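**House rules for recording laundry tasks with hand-held grippers: what do you insist on?**

**Feven Araya**

We've just started recording folding and sorting demos at our place in Damstead, and I love it already! We have 2 grippers per person and a big pile of clothes and bedding to work through. The trouble is that everyone has their own style. One person yanks things off the stack, another pats every sleeve flat first, and when we play the clips back they look like different jobs. 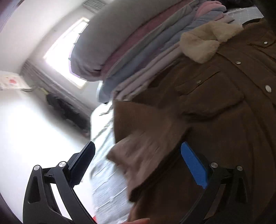
I want a one-page sheet of good practice before Tuesday, when more people join. So far I have "start with the jaws open" and "don't talk to your neighbour". What else belongs on it? Coats are my main worry, as they're heavy and the sleeves go everywhere.

**Mahlet Asfaw**

Great project, you'll have fun with this! Ours has grown over 600 clips and these are the rules that stuck:

- Grip by a thick part (hem, collar, button band). A single thin layer slips.
- Keep your own hands out of the job. If you have to rescue a garment with your fingers, stop and mark the clip as failed.
- Move at a speed where you can still read the buttons on playback. If the cloth is a smear, slow down.
- One garment per clip, named before you start.
- Wipe the finger pads at every break. Fluff builds up quicker than you'd think.

For coats, lift a little, pause, let the sleeves hang, then carry on. The pause feels silly for the first 50 or so and then you do it without thinking.

Quick swings over the table are where we lose most clips, so I'd put the speed rule at the very top of your sheet.
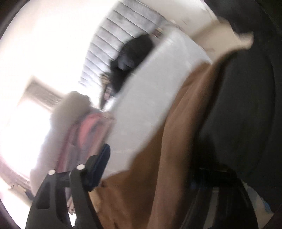
*Brown fabric against the white surface, with motion blur.*

Do keep the failed clips too, in their own folder. We threw out our first batch and I still regret it.

**Hammad Afridi**

Agree with Mahlet apart from one garment per clip. We let people do a short run of three and cut it up later, much less stopping and starting. Print the sheet BIG. Ours was tiny and got lost under a duvet.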